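Does anyone really use garment stiffener spray on hats and soft bags, or is it just starch in a nicer can?

Folke Granström
24 Feb 2019

I have been given a can of Cerneck shape spray by my sister-in-law, who swears by it and who also swears by a magnet bracelet, so you see my problem. The can says it "restores structure" to caps, cloth hats and fabric bags. It doesn't say what is in it, apart from water and fragrance. It does say to use the whole Cerneck line together, meaning a pre-wash, the spray, and a plastic dome that goes inside the hat while it dries. The dome is sold separately, of course.

What I have is a drawer of cotton caps that have gone limp, a wool beret with a dent I can't get out, and two canvas shoulder bags that fold over on themselves the minute you put them down. One of the caps has a cardboard brim, I think. It has a soft spot on the left side and I'm scared to get it wet.

I asked in the Holmgren store in Itilham and the man at the counter told me the spray was "very popular". That isn't what I asked him.

So before I spray anything I would like to hear from people who have tried it and are not selling it. Does it last past one wearing? Does it leave white marks on dark cloth? And is there any point in the plastic dome, or would a rolled towel do the same job? I don't mind if the answer is that limp caps are limp caps.

Idun Engström

I bought it last March and used it on six things, so I can give you my view, and it isn't a glowing one.

On a cotton cap it works the way laundry starch works. The front panels stand up, you are pleased with yourself, you wear it on a warm day and by the evening it is soft again. I can't tell you it is starch, as the can won't say, but it smelled like an ironing board and left the same pale bloom on a navy cap that I used to get on my father's work shirts. A damp cloth took that off. It also took off whatever was holding the cap up.

On wool I wouldn't use it at all. Your beret wants steam and your hands. Hold it in the steam from a kettle (hands well back, steam burns are nasty), push the dent out from inside with your knuckles, then leave it alone until the next day. If the dent is a crease that has been there for years it may only get better, not vanish.

For the cap with the doubtful brim, don't soak it. Scratch up inside the sweatband and see if you can find a gap in the stitching. If what you see is gray or brown and furry at the edge, it's board, and water will finish it. Dab the cloth with a barely damp sponge and a drop of dish soap and leave the brim out of it. A soft spot in board can't be sprayed hard again, whatever the label says. I'd live with it.

The dome is where I really lose patience. Everything it does is done by a small towel rolled and tucked into the crown, and the towel soaks up water, while the plastic just sits there. The one thing I would pay for is something with holes in it to set the hat on, up off the counter. A cake rack, an old shelf from a cupboard, anything that lets air get underneath. Hats and bags left flat on a solid surface stay damp at the bottom and that is where the smell starts.
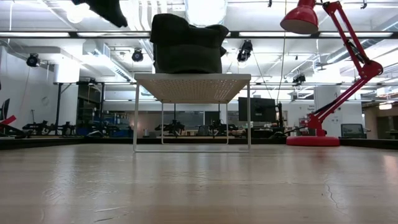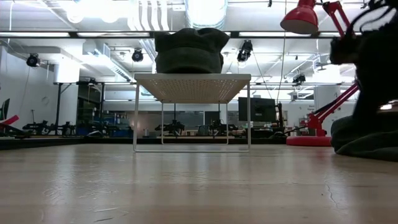
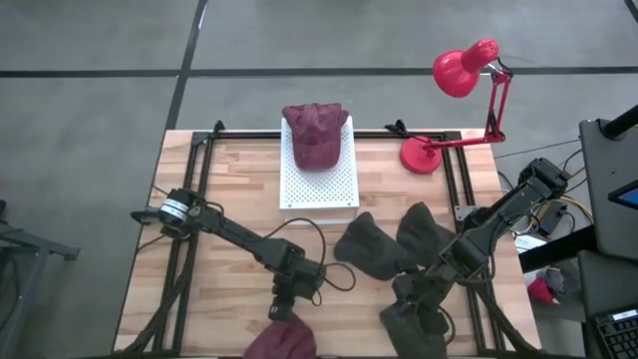
Fabric items resting on a raised perforated top. The baseball cap is in the last picture.

As for the canvas bags, they fold over because there's nothing in the bottom. Cut a piece of stiff board or thin plastic a little smaller than the base and drop it in. I did mine with the back of a writing pad. The spray did nothing for them that I could see, and I used 20 good squirts on one.

The pre-wash I never opened. I would be curious if anyone has – my guess is that it's mild detergent with a longer name.

stivov_attic

I disagree with some of this. Sprayed my straw-look sun hat with the Cerneck and it's been fine all season, brim stays where I put it. Two light coats, dry between, NOT one heavy coat. People drown the thing and then complain about white marks.

Dome is a waste of money though, agreed.

Idun Engström

To the post above mine: what is the hat made of? If it's paper straw it probably takes starch much better than cotton does, so we may both be right. I'd still like to know how it would have held up with nothing on it.

stivov_attic

No idea what it's made of, the label's gone. I only have the one hat so I can't test it both ways.

Folke Granström

Thank you both. I found the gap in the sweatband and it's brown and furry, so that cap stays dry from now on. The beret has had the kettle twice and the dent is smaller, or I'm getting used to it.

I did try the spray on the oldest cotton cap, two light coats as suggested. It came up stiff and smelled of ironing. I then counted 300 steps to the mailbox and back in drizzle and it had gone soft over one ear. The other side is still standing, so I'm not sure what that proves. My sister-in-law says I should have used the pre-wash. She has nine hats and has offered to lend me the dome, and I'll probably put it inside a bag and see if it helps there.

Contact us | Posting rules | © 2019 Holders of the individual posts | Back to top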